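# Bin-picking method learns from its own missed grips

A team at the Chowdary laboratory has reported a way for a robot arm to improve at lifting loose blocks from a metal bin, using a record of its own failed attempts. 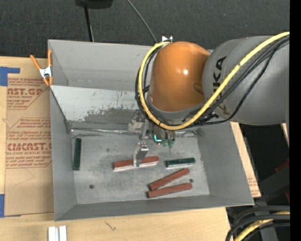

## How the method works

The system, named Ilach, starts with a simple rule for choosing where to close the gripper. After each attempt it stores the chosen position, the angle of the finger and whether the block came out of the bin. Misses are kept with the same weight as successes.

Earlier work at the laboratory threw most of the misses away. Balakrishnan Venkataraman, who leads the project, said that this had left the arm with little to go on when a block lay close to a wall or touched another one.

"Two red blocks lying nearly end to end with a narrow gap between them is a hard case for us," he said. "The old version would go for the gap every time. Ilach has seen that go wrong, so it takes the outer block first."

The tests used a grey sheet-metal bin with a sloped panel at the back, a KUKA arm and plain rectangular blocks in green and red. The blocks were tipped in by hand before every run and were not straightened. The floor of the bin is scuffed and stained, and the team chose to leave it that way -- a clean liner had given better camera readings in the past, but the results did not carry over to used bins.

## Results

Ilach was trained on 1,441 attempts. In the final test it cleared 98 per cent of the blocks without help, over 40 runs. In 2 of those runs the arm stopped and asked for the bin to be reset, both times with a block standing on end against the side wall.

The team also ran the same test with the misses removed from the training record. The arm was slower to clear the bin and tried the same poor grip several times in a row before moving on.

Venkataraman said the comparison mattered more to him than the headline figure. The blocks are all one shape, he said, and the success rate will drop once curved or soft parts are added.

## Next steps

Draltorden, a maker of cast metal fittings, is to supply mixed parts for a second round of tests. These will be run with a deeper bin and the same gripper. Zodlow, the software that logs each attempt, is being rewritten so that records from more than one arm can be pooled.

The laboratory plans to release the full record of attempts, misses included, in April. The training code will follow once the tests on mixed parts are finished.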